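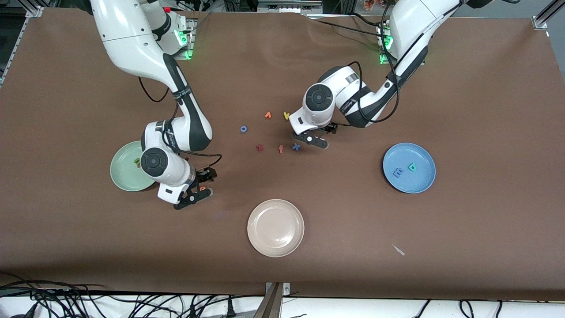 Enholm Founders' Loan Fund
Minutes of the spring meeting, April
Held in the upstairs room, Sultholm House, 6.30 pm

Chair: Mariama Laryea
Also present: four fund members, two applicants (items 3 and 4 only)
Apologies: received from the Putine representative

1. Minutes of the previous meeting
Agreed as a correct record, with one change. Under item 5, "grant" should read "loan". The chair signed the corrected copy.

2. Matters arising
The bank mandate has been updated and the old signatories removed. The new application form is on the website. Two members said the section on existing debts is still hard to follow and will send wording to the chair.
The landlord has not replied about the lease on the ground floor desks. Carried forward.

3. Application: Sulemana
Sulemana makes booking software for small removal firms. The founder asked for a loan of £20,000 over two years to take on a second developer. The business has 111 paying customers, most of them on the monthly plan.
Members asked how many customers leave in a normal month, and whether any one firm makes up a large part of income. The founder answered the second question (no) and will send figures for the first.
One member was concerned that the sales forecast assumed a price rise in the first quarter with no loss of customers. The founder agreed to send a second version with prices held where they are.
Decision: approved in principle, subject to the revised forecast and the monthly leaver figures. Chair to confirm by email once these are in.

4. Application: tool hire start-up
The applicant is not yet registered as a company and has no premises. Members liked the idea but felt it was too early. It was suggested that she come to the advice evenings first and apply again in the autumn round.
Decision: declined, with an invitation to reapply. The fee for the advice evenings to be waived.

5. Existing loans
All repayments are up to date except one. Putine has asked to pay interest only for the summer while it waits on a late invoice. Agreed for three months. One member voted against and asked for this to be noted.

6. Pitch evening
The hall holds 200 and the deposit has been paid. Six businesses will pitch, five minutes each, questions to follow. Members discussed charging for tickets. Agreed to keep entry free but ask people to book. Posters to go to the library and the college.
There was no agreement on whether past borrowers should be allowed to pitch. To come back to the next meeting.

7. Any other business
The projector needs a new lead. Agreed to buy one.
A member asked for papers to be sent out a full week ahead. Chair to do this from now on.

Meeting closed at 8.15 pm.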